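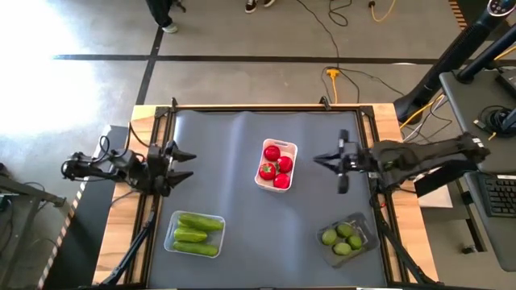 Start with the border, and hold off on the grand strategy until people have found their seats. Most of what a country does abroad is done by people at desks deciding what may come in, on which form, and after how long a wait. The four red tomatoes on the screen will do. Carry that bin across a kitchen and it's lunch. Carry it across a border and it's an agricultural product with an origin, a tariff line and a plant health status, and two governments have opinions on it. Pause for the polite laugh. If there isn't one, go on as though there had been.

Thesis, said slowly: presidents get the foreign policy they announce about once a year, and the rest of the time they get the foreign policy their agencies were already carrying out. I call this the plumbing. Apologize for the metaphor now, as it comes back.

What the talk leaves out. I'm not covering war, summits or whether the alliance is finished. The alliance has been finished in every decade I've been alive, and it keeps holding meetings. If anyone came for that, the evening session has a panel.

The Dokosura case. Set it up quickly. One river crossing, two friendly governments, a side agreement on inspections signed in the spring and forgotten by lunchtime. The main text runs to 14 pages, and the press release quoted from the first of them. The annexes run to 266. Ask who has read an annex. Wait. Somebody always puts a hand halfway up and then thinks better of it.

Annex C is where it gets good. (Good by my standards. I had a long winter.) It says that perishable goods will be inspected "promptly." One side translated the word as "the same day." The other translated it with a term that its own customs code uses for anything short of abandonment. Both translations were certified, and both are in force.

Give the result flatly and don't act it out. Some 2000 trucks a month use that crossing. Under the first reading they go through by evening. Under the second they sit in a gravel lot while the drivers get to know each other. Neither government decided on the gravel lot. No speech was given in favor of it. It arrived through a word, and for most of a year it was the only part of the relationship that anyone living near the river could have told you about.

Slide with the two ministries. Point out that both foreign ministries called the relationship "excellent" throughout, and that they meant it. They were measuring it by visits. There had been several visits.

Transition. Why does this matter to people who vote? The usual story about a new administration goes like this: the old policy was one thing, the new one is the reverse, and everyone should be thrilled or terrified according to taste. Cabinet posts change hands. The people who write inspection schedules mostly don't, and neither do the schedules. I'm not claiming a deep conspiracy of clerks. A conspiracy would need a meeting, and these offices can't get a room.

Then the other side of it, and don't rush, as this is where the last audience thought I was being cute. Continuity is a comfort only if you like what is being continued. A bad rule survives elections as easily as a good one does. It may do better, as a bad rule tends to have someone making a living from it.
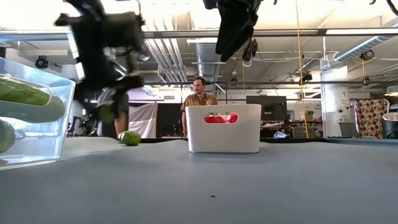 One objection from the Ivent session was that all this lets elected leaders off the hook: if the plumbing runs itself, why blame the person whose name is on the building? The same listener added that a president who wants the gravel lot cleared can clear it with a phone call. Read that out in full. It's a fair point, and I answered it badly at the time by talking about the Senate.

A better answer, written on the train home. Yes, a phone call would do it. The trouble is getting the gravel lot onto the list of things worth a phone call. A leader's attention is the scarcest thing a government owns, and it's handed out by staff who are themselves choosing among fires. A truck that waits is a small fire. So blame is fair, but put it where it belongs, on the choice of what to look at. A leader who never asks about annexes has made a decision about annexes.

If the room is friendly, add the Mwakalinga example. If it's hot or the coffee has run out, skip to the tests.

Mwakalinga, short version. A port with a shared customs office, set up under an old aid agreement. The aid ended. The office stayed open, as closing it required a signature from a department that had been merged into another department, which didn't know it had an office. For 3 years two countries went on cooperating by oversight. By all accounts it was some of the best cooperation they had. Then someone noticed and there was a review. I don't say that reviews are bad. I say watch what happens to a thing that works once it's been given a title and a steering group.

(Don't do the voice for the steering group. It went over poorly at Ovico.)

Tests. These go on one slide, large type.

When you hear that a policy has been reversed, ask which forms changed.

When you hear that relations are excellent, ask how long a truck waits.

When an agreement is described as historic, find the annexes, and look for any adverb doing the work of a number.

Leave the slide up while talking about money. Embassies and consulates get budget arguments every year. The inspection and licensing side gets folded into domestic agencies, and when those are cut, a piece of foreign policy is cut with them and it never makes the foreign pages. A government can shut down a good part of its trade relationship by leaving a few posts empty. It can then express surprise. I've collected several statements of surprise and will read one if asked, though they're all much the same.

Be careful with this next bit. Last time it sounded as if I wanted technicians running everything, and I got a long email. I don't. Technicians wrote "promptly." What I'd like is for the dull parts to be argued over in public at about the volume we use for the loud parts. Legislators could hold a hearing on annexes. It'd be poorly attended, and the transcript would still exist afterward.

Return to Dokosura to close the case. The word was replaced in a joint note, one paragraph long, with a limit in hours. It was agreed at the level of deputy section heads. Neither capital announced it, and one of them may still not have heard.

Questions. Likely ones: tariffs (keep it under two minutes), whether I think any of this applies to China (yes, with more annexes), and whether the slides will be shared. They will, with the reading list. The Annex C translations are at the back in both languages, and the page numbers on the handout are wrong by one.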